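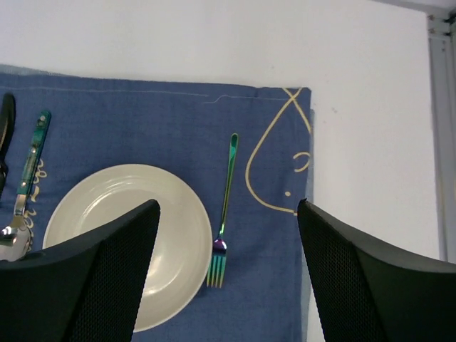

Wrist view with the plate, fork and spoon on the mat.

Setting up the perception masks in Trollow

I'm assuming you've got the wrist camera talking to Trollow by now. If the preview is black, go back a section and sort that out first.

1. Open the Masks tab and hit Freeze. You want the gripper open and both fingers showing at the bottom, like mine.

2. Trace each finger with the lasso and save both shapes as "self". Go a little wide. I used to trace right along the rim and the planner kept finding obstacles that were just my own fingertips!

3. Add your rigid things one at a time. Plates are easy. Shiny cutlery is a pain, so switch on Glare Guard (Debashish Kumarasinghe wrote it for us one December and I still owe him lunch) and leave it at 3.

4. Add the placemat last, and set its type to Cloth. Printed lines on fabric love to show up as edges, so tick Ignore Surface Pattern while you're in there.

Note: Cloth type drops the fixed outline and tracks weave and seams in its place. It's slower – I get 24 updates a second with rigid items only, and a good bit less with cloth turned on.

5. Go to Close Range and pick a handover distance. Past that point the planner stops asking where the whole item is and works from whatever patch it can see.

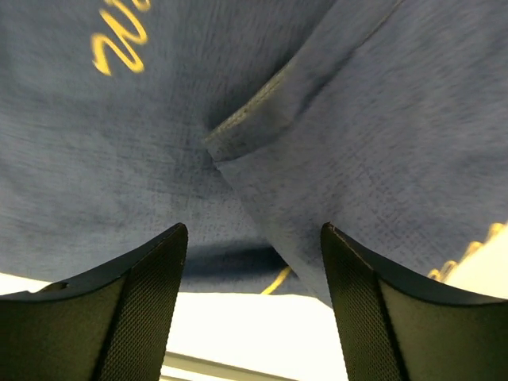 If you pick the handover too late, the tracker goes hunting for corners it can't find and the arm just sits there thinking. Too early and you lose your position on the table. I start in the middle of the slider and nudge it two clicks at a time.

6. Save the profile, then run Replay on it before you let the arm move on its own. My test log is 2,158 frames long, so I go get coffee.

Caution: Replay checks perception only. It knows nothing about your speed limits! Set those in the Motion tab before your first live run, and keep a hand near the stop button.

If the masks look shifted after you load a profile, it was probably saved with the old Gitton lens file. Kacper Górecki's converter is in the tools folder – run it once and reload.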